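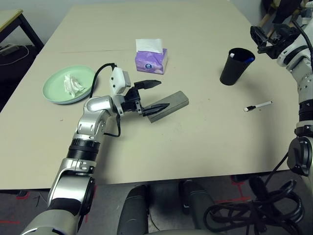 tapedeck_lu: So Tovereck put out the new Murkitside single in April and everyone is calling it a comeback. I don't hear it. The drums are the same loop from the last EP and the hook sits on top as flat as that gray block on the beige table. 3000 plays in a week, fine, but how many came from playlists?

Home Forums New Releases Reviews Search Log in

northbasement: Disagree. The second verse is the best thing they've done. Did you get past the intro?

tapedeck_lu: Twice. Still waiting for the good part.

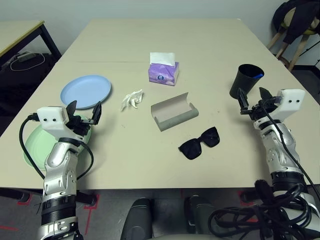
Both grippers open, beige table.

hissandpop: Jurer mixed it, right? That would explain the mushy low end. He did the same to the Ortner record.

northbasement: The Ortner record sounds great on vinyl. The stream is a bad master.

hissandpop: They pressed 200 copies. Who's checking?

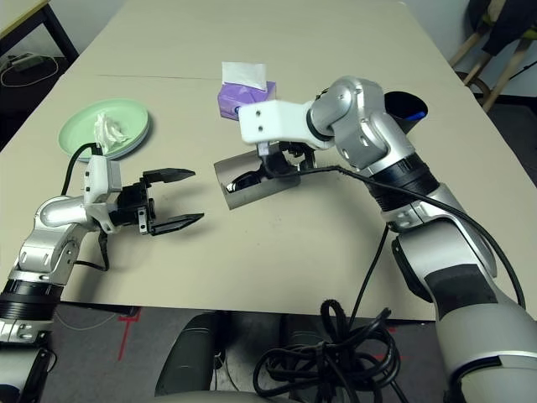 Left gripper, wide open.

northbasement: Me, I own number 111.

tapedeck_lu: I'll believe in the comeback when they fill a 400 cap room without a bigger name on the bill.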